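Last revised 11/11/2022

# Sorting small bits by colour

Blocks, counters, buttons, beads and game pieces all end up in the same tub sooner or later. Separating them again is dull work if you do it from the tub. It goes much faster on a table with a few shallow bowls.

## What you need

- A clear stretch of table
- One bowl for each colour, plus a spare for anything you can't place
- A tray with a lip, if the pieces roll
- Lidded jars or zip bags for afterwards

Bowls with coloured rims are worth having. You can match the rim to what goes inside and do without labels, which fall off in the wash anyway. Shallow ones are better than deep ones, as you can see a stray piece at a glance.

## How to do it

Tip out a couple of handfuls at a time. A full tub on the table spreads everywhere and you will be picking pieces off the floor. Pull out the most common colour first, then the next. The last few colours more or less sort themselves.

Check each bowl before you empty it into its jar. A white inside shows up the wrong colour straight away.

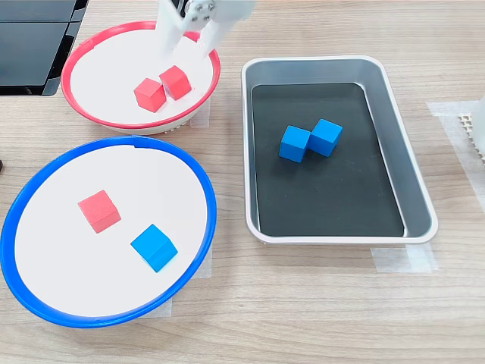

*Red cubes in the red-rimmed bowl, and one in the blue-rimmed bowl.*

If two colours are hard to tell apart, move to the window. Pink and red look much the same under a warm bulb, and so do navy and black. Wilson Zapata sorts his buttons in the morning for this reason and leaves the dark ones until last.

## Counting sets

For a set that should have a fixed number, lay the pieces out in rows of 8 before they go in the jar. Five rows make 40. Our own block set should come to 40 and at the last count had 34, so look under the sofa cushions before you buy more.

## Washing

Plastic pieces can go in a mesh bag in warm water with a drop of washing-up liquid. Rinse, then spread them on a towel overnight. Painted or bare wood should only be wiped with a damp cloth. Don't put any of them away damp, or the jar will smell by March.

## Storing

Use clear jars and keep them on a low shelf if children are going to fetch them. Yolanda Cuadros stacks the empty bowls on top of the jars, smallest uppermost, so the whole lot comes out together.

Odd pieces go in the spare bowl. Empty it every few months.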